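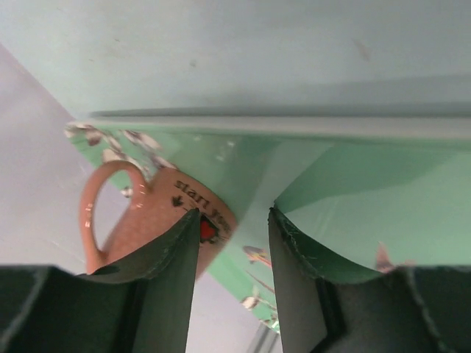

公開日に聞く「マグカップひとつに何分かけるか」

プラルブヴィ（Plaruvby）の作業室が一般に開放されたのは2026年8月20日。家庭の台所仕事をロボットアームに覚えさせている小さなチームで、公開は4月に続いて2回目になる。実演の合間に、開発担当のラワン・ハダディンさんと、操作を受け持つソムキアット・ヌチットさんに話を聞いた。

当日の課題は食器の片付けだった。使うのはサーモンピンクのマグカップで、黒い文字で「start the」と読める部分があり、その下に小さな赤いハートが付いている。アームの先には濃い緑色の指が2本。先が細くなっていて、手首の小型カメラからは指先とカップがかなり大きく映る。

「見学の方はたいてい、アームのほうを見ます。私たちは手首の映像を見てほしいので、モニターを入口側に向けました」とハダディンさんは話す。

取っ手のあるカップは扱いにくいのか、と聞いてみた。

「取っ手がどちらを向いているかで、指の入れ方が変わります。まっすぐ立っていれば楽ですが、傾いていると縁の位置を読み違えることがあります。釉薬の光り方も影響します。背景がつやのある面だと、反射の帯を物の輪郭と取り違える。4月の公開ではそれで何度か止まりました」

今回までに、チームはカップだけで2,000回分の操作を記録したという。ヌチットさんはそのうちのかなりの部分を自分の手で動かした。

「最初は力を入れすぎました。画面で見ると指がカップに重なるので、もう触っていると思ってしまうんです。重なって見えても、触れているとは限りません。慣れるまでに143回やり直しました。数えていたのは同僚のティーラワット・ワンナスリです。私は数えたくなかった」

ミントグリーンの面を背にした配置は、ハダディンさんの案だそうだ。無地の台だけで練習すると、家に持ち込んだときに困るという。「普通の家には飾りも小物もあります。片付いた場所でしか動けないのでは使えません」

午後の回には70人が申し込んだ。質問で多かったのは値段と、皿を割ったときの責任についてだった。値段は決まっていない。責任については、試用先のトレンデン（Trenden）と契約の文面を詰めている段階だとハダディンさんは答えた。

近所から来たというカトリオナ・ダンバーさんは、動きが思ったより遅いと感じたそうだ。「私なら、その間に洗い物が全部終わります。でも、夜中にやってくれるなら遅くても構いません」

この感想を伝えると、ヌチットさんはうなずいた。「速度は上げられます。今は上げていません。人が近くにいる日は、いつもより低い設定にしています」

次に取り組むのはガラスのコップだという。透明なものはカメラでの見え方が安定せず、指の内側の素材も変えるかどうか検討している。縁の部分は使ううちに毛羽立ってくるので、交換の手順も見直すつもりだとハダディンさんは話した。

次回の公開日は未定で、決まり次第、作業室の入口に掲示される。見学は無料、申し込みは各回とも先着順。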